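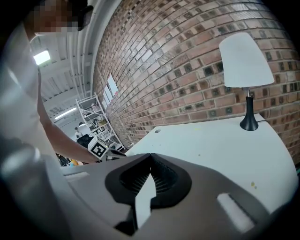

By Malathi Kartha, October 2019

Liette Caron doesn't want to talk about the lamp. I've been in her studio long enough to drink half a cup of tea and I've already asked about it twice (white shade, black base, sitting on the white table against the brick, I love it), and she keeps waving me off. "It's a lamp," she says. "It's there so people have to clean around it. Ask me about the round table."

So okay, the round table. But let me back up a little.

The studio is at 623 Villalobos, up a flight of stairs, 800 square feet with wood floors and that red brick. Liette calls the business Norulier and she teaches people to clear off their tables. Not closets or garages or the boxes in your mother's basement - she'll give you a phone number for those. Just tables. She started in January, and I first heard of it from my sister-in-law, who came home from a session and cleared off a dining table I hadn't seen the top of since her wedding.

I wanted to know why tables.

"Everything lands there," Liette says. "You walk in the door, you've got your hands full, and you put it down on the first flat thing. Nobody walks in and puts their mail in a closet. When people call me and say the whole house is a mess, I ask them to go look, and usually the house is okay and there are two tables that are terrible."

She grew up in Irnomau, over a bakery, and she says that's where it comes from. The kitchen table up there was where the adults did the bakery's books, and it was also where five people ate and did homework and got their hair cut. It had to be cleared several times a day, and whoever was standing closest had to do it. She hated it so much! She laughs pretty hard telling me this. Her brother used to go stand in the bathroom with the faucet running.

"And then I moved out and had my own table and I let it go completely. I ate standing up at the counter for most of my twenties. I was 28 when I cleared it off, and I only did it for a date, and the date was bad, but the next morning I had breakfast sitting down."

I asked her to tell me how a session goes and she got up to do it, which I'm finding is how she answers most questions. She's one of those people who can't explain a thing from a chair.

The round table is light wood, and it's the one everybody starts on. She sets it up with the sort of stuff that piles up on anyone's table: a mug, a bottle, a cable, a cutting board, something from the kitchen, something that belongs to a kid. Things get knocked over on purpose. A mug on its side bugs people, she says, and she likes to see whether they'll stand it up or take it to the sink.

"Most people stand it up. They go, oh, poor mug. And then it's standing there and it looks like it belongs, and they leave it alone for ten minutes. If you're going to touch the mug, take the mug away."

That's the big rule, as far as I can tell. If you pick a thing up, you don't put it back down on the same table. She's got a whole speech about what she calls shuffling, which is when you make neat little piles and turn things so the edges line up and feel great about it, and every single item you started with is still there. I felt very seen. I am a world-class shuffler. I have a basket on my own kitchen table whose whole job is to make the shuffling look official.

"Oh, the basket," Liette says, and closes her eyes for a second.

She isn't mean about it, though. I'd gone in a bit worried that she'd be one of those people who want you to own a spoon and a candle. She keeps plenty of stuff. She told me she has a drawer at home full of nothing but takeout sauce packets, and she's happy with that drawer and has no plans for it.

I asked what order you're supposed to do it in, and she said trash first and then anything with food or drink in it. Crumpled paper is her favorite because it takes no thinking. "You get one easy win in your hand and then your hand wants another one." After that come the flat things, the cutting boards and magazines and placemats, and those go early because they have other things on top of them or hiding underneath. You pull out the board and suddenly you've found the spatula and the permission slip.

Cables come last. She was firm about this. You coil it, you decide if you know what it plugs into, and if you don't know, it goes in a bag with the date on it. I told her I have a bag like that and it's from two apartments ago. She said everyone does.

And what about the floor? In my house the floor is where the table goes when company's coming.

"Then you have a low table," she said. "The floor is a table you can trip on. I do have people finish with the floor, but please, not first. If you start with the floor you'll feel so good about the floor that you'll put the table on it."

I had to read that one back to her from my notes to make sure I'd gotten it down right. I had.

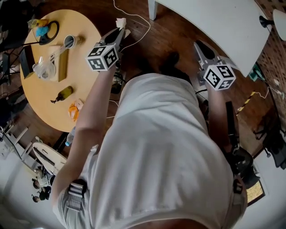 Narayanan Kulkarni thinks the trash-first rule is backward, and he wrote me a long email saying so after I mentioned on the phone that I was doing this piece. He'd start with the biggest object on the table every time, he said, since a bottle or a cutting board opens up more space than any number of tissues, and once he can see some wood he keeps going on his own. He also said that he has never in his life lost a spatula under a board, and that Liette was welcome to come check.

I read most of that email to Liette and she nodded the whole way through. "Sure. If seeing the wood gets him going, he should do that. I have people who can't start with a big thing. They pick up a cutting board and they don't know where it goes, because the cabinet's full, and now they've got a cabinet problem and a board in their hand. They put it back down and go watch TV." She thought about it some more. "Tell him the bottle's a good pick, though. Bottles roll."

She did get a little heated about storage containers. The clear plastic kind in particular - people love them because you can see what's in them, and she says that's how they end up parked on the table for good. You look at it, you see what's in there, you think, well, that's put away. It isn't put away. It's on the table with a wall around it. If a utensil has ended up lying across the container, she says, you might as well have set it down on the wood.

I asked if the white table had a different purpose, because it's such a different feel from the round one. She said it does. People move to it second, and it's harder, which surprised me. A long table against a wall collects at the back. Stuff gets pushed away from you until it hits the brick and you stop seeing it. On a round table you can walk around the other side and there it all is. She likes people to clear the wall edge before anything near them, reaching over if they have to, and then to wipe from the back forward.

"And then they get to the lamp," she said, and I pointed out that she was the one who'd brought it up this time.

Fine, she said. The lamp came from a store in Prikham that was closing, she paid too much for it, and it stays because a table with nothing on it at all makes people nervous. They'll put something down just to fix it. If one thing already lives there, and it has a cord and you'd have to unplug it to move it, people treat the table like it's been decided. She has clients who've gone home and bought a lamp for exactly that reason. One of them uses a fern.

I wanted to know if it sticks. My sister-in-law's table lasted until soccer season, and now there are shin guards on it, although I'd say you can still see a good two feet of table at one end. Liette was pretty relaxed about that.

"It's going to fill up again. It's a table. I cleared mine this morning and I'll clear it tonight. I don't think I ever promised anyone once and done. What changes is it takes you five minutes and you don't have to have feelings about it."

Did she clear it before I came over, I asked, thinking of the tea tray, which by then had my notebook on it, and my keys, and a receipt I'd been folding into smaller and smaller squares while we talked. She looked at the receipt and I put it in my pocket.

Sessions at Norulier run two hours and Liette asks that you don't bring your own clutter. If you'd like to go, call ahead, and wear something you can bend over in.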